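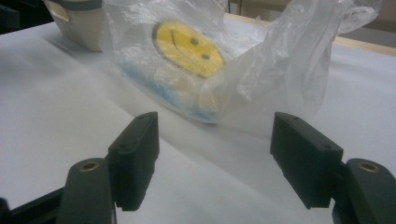 Good wiring in a home workshop starts with the little stuff, and I mean the really little stuff: ferrules, ring terminals, set screws, the bits that roll under the bench. I've spent the past few months redoing all the low-voltage wiring in my shop (LED strips, a 12-volt fan, the sensor on the dust bin) and I've loved every minute of it! Most of the trouble I found was at the ends of the wires, where a screw had been run in and out of soft plastic until it held nothing. If you make your own brackets or boxes, do yourself a favor and put in brass threaded inserts. A little gold-colored ring set into matte black looks sharp too, like the one on top of each finger body in the photo. I now put them in every lid I expect to open more than twice.

Setting inserts without a mess

Drill or print the hole to the size on the insert packet, and try it on scrap first. Warm the insert with a soldering iron and let its weight do most of the work. Stop when it's a hair above the surface, then press it flush with a flat piece of metal and hold it there until it's firm. If a bit of plastic squeezes up around the rim, a few light passes with 400-grit paper will take it down. Go easy – you can always take off more.

Drop a screw in by hand before you do anything else. It should spin down with two fingers. If it binds halfway, the insert went in crooked, and it's much nicer to find that out now than when the box is up on the wall and you're on a stepladder with a flashlight in your teeth.

Ferrules are worth the fuss

Stranded wire under a bare screw splays out like an old broom. A ferrule keeps the strands together, and once you've crimped a few you'll want to do the whole house (don't). I bought a kit of 164 with the Ragab ratchet crimper and I'm already eyeing the next one.

Strip the wire so the copper just reaches the end of the metal tube.
Don't twist the strands hard. A light roll between your fingers is plenty.
Match the ferrule to the wire. Too big and it crimps into a loose little envelope.
Give every single one a tug. If it slides off, cut it back and start over.
Don't tin the ends with solder first. Solder creeps under a screw and the joint works loose.

That last one was my habit for years. I went back and redid every tinned end behind the bench, and the flicker in the LED strip over the vise went away. 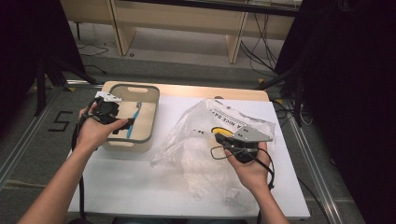
Clestthorpe, 2022-10-09

Now for connectors! Anything you unplug more than once a season should have a proper one. My fan used to be joined with twist-on caps and a prayer. It now has a two-pin plug that clicks, and taking it down for cleaning is a pleasure.

Put the socket half (the one with the metal tucked away inside) on the side that comes from the power supply. The exposed pins go on the fan or the lamp. That way a loose plug lying on a metal vise can't short anything. I got this backwards on the first one and had to swap both ends.

Leave slack. I add five inches at each end and fold it into a loose loop behind the box, so there's enough to cut back and re-crimp a couple of times. Then clamp the cable itself, by the jacket, close to where it enters. The screws in the terminal should never be what's holding the cable up.

Dirty contacts

Pull the power before you clean anything. A dry nylon brush gets most of the sawdust out, and contact cleaner on a lint-free swab gets the rest. Let it dry all the way before plugging back in. Skip the sandpaper here, since plating is thin and you'll go right through it. Green crust means the part has had it – a new plug costs less than a sandwich.

Labels

Label both ends, and do it before you run the cable. I use white heat-shrink and a fine marker, then slide a clear piece over the top so the ink doesn't rub off. My Valemeck parts cabinet has 60 drawers and every one has a sample of what's inside taped to the front, which is so much faster than reading my handwriting.

Everything on this page is for low-voltage stuff run from a fused supply. For house wiring, call an electrician.

Next up I'm tackling the foot switch on the scroll saw light, which has a cord that's been pinched by the same table leg since March.

Workshop > Wiring & Small Parts > Bench Tips

Contact | © 2022 Clildale Bench Notes | Back to top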